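社团第二次采集日，流水账

2021年2月18日 周四

先说结论，累。手腕酸到现在，打字都慢，错别字懒得改了。

上午过去开会，Hatice 把分组表贴出来，我跟 Armindo 一组，负责"拿起、放下、递给对方"这几个动作。听着很简单对吧。结果标定就弄了一上午。标记板装歪一点点，后面轨迹全飘，Armindo 拧了四次螺丝，第四次才过。

中午没怎么吃，啃了个面包接着干。
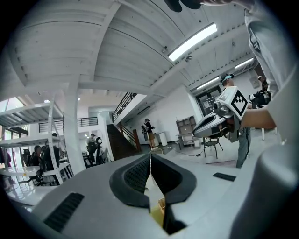 全文约650字 · 阅读约2分钟

手持夹爪比想像中沉，拿久了人会不自觉地往下垂，数据里一看就知道谁偷懒了（我）。还有夹爪那两片黑色软垫，夹东西的时候要慢慢合，一快就把东西弹出去。上学期的学长说练两天就好，我看未必。

白色那块方板上贴着黑白方块码，旁边的人举着它走来走去，不能挡，袖子也不行。我今天穿的外套袖口太宽，被 Ott 说了两遍。下次换件紧的。

下午的数：目标96段，实际没到。具体差多少晚上再对，Hatice 那边的表还没更新。硬盘里现在总共大概2342个文件，里面有一堆是误触录的，几秒钟那种，得手动删。谁来删？不知道，别是我。

另外记几件事免得忘：

充电线不够，要再买，Cor 说他家有，周末带来。
文件命名统一用下划线，不要空格！！不要中文！！上次脚本跑到第1938个就崩了，查了半天就是因为一个空格。
Markorcombe 的比赛报名表还差指导老师签字，Tineke 老师下周才在。

比赛是六月，感觉还早，但是照现在这个速度真的不早了。夹爪这边的数据采完还要训练，训练完还要上真机，真机那组现在连底座都没固定好。Ott 的意思是先拿小模型跑一版看看，能动就行，丑一点无所谓。我同意。Armindo 不同意，俩人在楼梯口争了好久，最后也没争出个所以然，先去吃饭了。

晚上回来把今天的日志传上去，网慢的要命，传到一半断了一次。现在重新在传，进度条不动，我先去洗澡。

明天还有一场，希望手腕能撑住。护腕在哪里买的来着，有知道的留言说一声。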